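Grustmont Adult Learning: Home Skills, Unit 5
Handout: Folding on the bed

Welcome back! In the last unit we stood at a table and folded tea towels until everyone was sick of them. Now we move to the bed, my favourite folding surface in any home. It's big, it's soft, it's the right sort of height for kneeling beside, and you have to clear it before you can sleep, so the job gets finished.

Before you start

Make the bed first, or at least get the fitted sheet on. Pull the far corners down before the near ones and smooth from the headboard outwards with the flat of your arm. Don't chase every wrinkle (you'll be there all evening). You only need a patch that is flat enough to take one garment spread out with its sleeves open.

Plain sheets are a joy for this. A shirt shows up against a plain colour and you can see straight away if an edge has wandered.
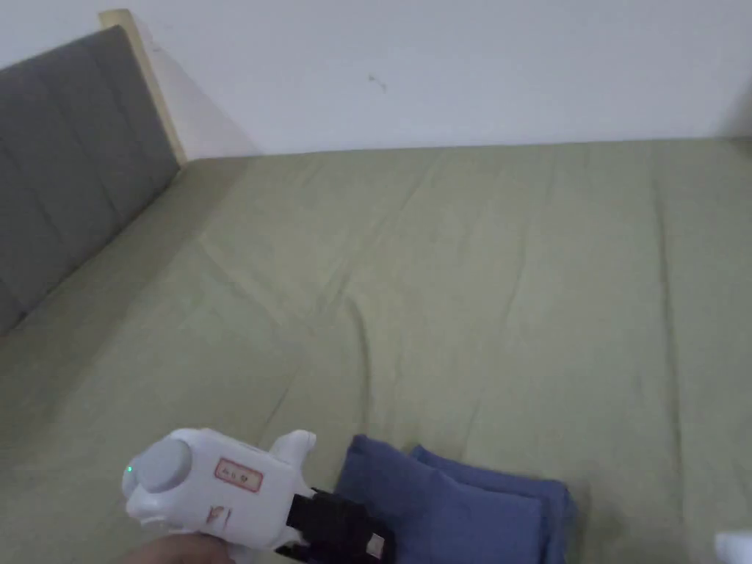 Fig. 1. Two folded blue cloths, stacked, on a sage-green fitted sheet.

The basic shirt fold

1. Lay the shirt face down, collar away from you.
2. Run both hands from the middle out to the side seams.
3. Bring one side in to the centre of the back, then turn the sleeve down along it.
4. Repeat on the other side. Look at the two long edges: are they parallel? Lovely.
5. Fold the bottom third up, then fold again to meet the collar.

Aim for a width of 27 cm if your shelves are like the Dernitz ones in our practice room. Narrower shelves need a narrower fold, so measure yours at home and write it here: ........ cm

Soft fabrics slide about, and a mattress gives under your hands in a way a table never does. Press lightly! If you lean, the sheet bunches up and takes the shirt with it.
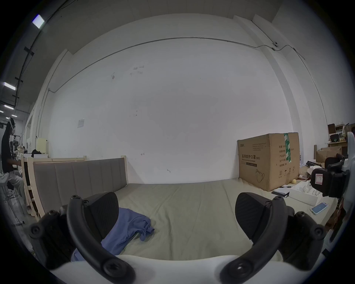 When a fold goes wrong, open the whole thing out and go back to step 1. I know it's tempting to tuck in the odd sleeve and hope, but a shirt folded over a crease keeps that crease, and the second attempt is always quicker. Give it a small shake by the shoulders before you lay it down again.

Stacking

Put the folded edge towards you every time. Keep the pile near the side of the bed where you're standing, and leave the rest of the mattress clear for the next item. Heavy things go at the bottom. Five shirts is plenty for one pile on a soft surface.

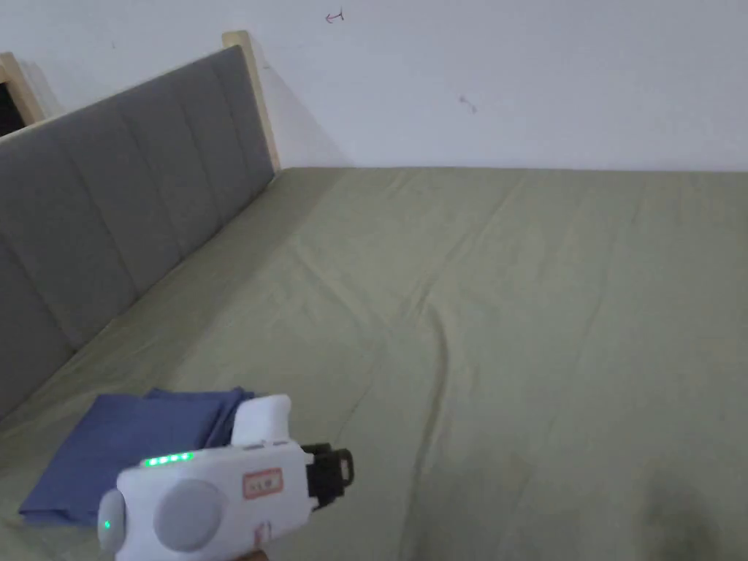
Fig. 2. Sage-green sheet beside a channelled grey headboard. Note the gentle folds and ripples.

For next time

Fold everything from one wash on your own bed and bring your shelf measurement. We'll be in room 118 for fitted sheets, corners and all. I can't wait!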